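Chapter 4
Small Surfaces: Side Tables and What Ends Up on Them

In this chapter
Where a side table belongs
Sizing the top to the seat
Sorting what collects there
Color and contrast in a seating group
Terms to know: arm height, reach, landing space, holding bowl

Chapter 3 dealt with the large pieces in a living room, the ones that are bought once and moved seldom. Sofas and armchairs decide where people sit. The small tables between them decide what people can do once they are sitting: drink something, play a game, write a list, put down a pair of glasses. A room with good seats and no small tables soon has cups on the floor.

Designers call the open area of a tabletop its landing space. A table can be large and have very little of it. A lamp, a plant and a stack of magazines will use up most tops, and whoever comes in with a plate has to move something first. When you plan a seating group, draw the table at its true size and then draw the things that will live on it. What remains is the landing space.

Eilif Isaksson taught furnishing for many years at the trade school in Udholm, and his students began every room plan with the side table. He had them sit in each chair in turn and stretch out an arm without leaning forward. The point where the hand came down was marked on the floor plan, and the table went under the mark. Most of the students had put it too far away. We will use his method in the exercises at the end of the chapter.

A side table should stand close to the height of the seat arm next to it. Slightly lower is fine. Much higher and the elbow knocks the edge; much lower and a full cup has to be set down by feel. Our worked example is the Lalutari, a plain square table with a top 600 millimeters on each side. It fits between most two-seat sofas and a chair set at a right angle, and it leaves room for knees.
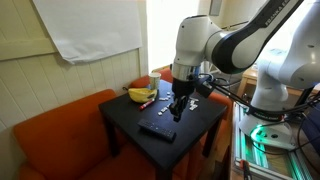 A corner table serves more than one seat, and for that reason it collects more than one person's things. The sofa brings the cup, the armchair brings the game, and by evening both are using the same square of tabletop. It helps to think in zones. Things that can spill or tip go to the back, out of the path of hands. Things in use go in the middle. On the black table between the orange sofa and the orange armchair, the paper cup and the yellow bowl are at the back and the small white tiles are spread over the middle, with a red marker lying in front of the bowl. If a game is going on, that is a workable order. If it is over, the tiles want a container, and a shallow bowl is a good one.

We call this a holding bowl. It takes the loose pieces that would otherwise drift under cushions: game tiles, keys, coins, pen caps. Choose one shallow enough that you can see the bottom, and empty it often. A deep bowl turns into storage, and things stored on a side table tend to stay there.

Color matters more on a small top than on a large one. Light objects show up well on a dark surface and are easy to gather. Crumbs and dust show up too. Pale wood hides dust better but loses white paper and white game pieces. Neither is wrong — a household with small children may be glad to spot a loose tile quickly, while someone who dusts twice a month may prefer the wood.

Before you go on to Section 4.1, choose a small table you use every day. Write down everything on it and note which seat each item came from. Keep the list. You will need it for the reach diagram in Section 4.2.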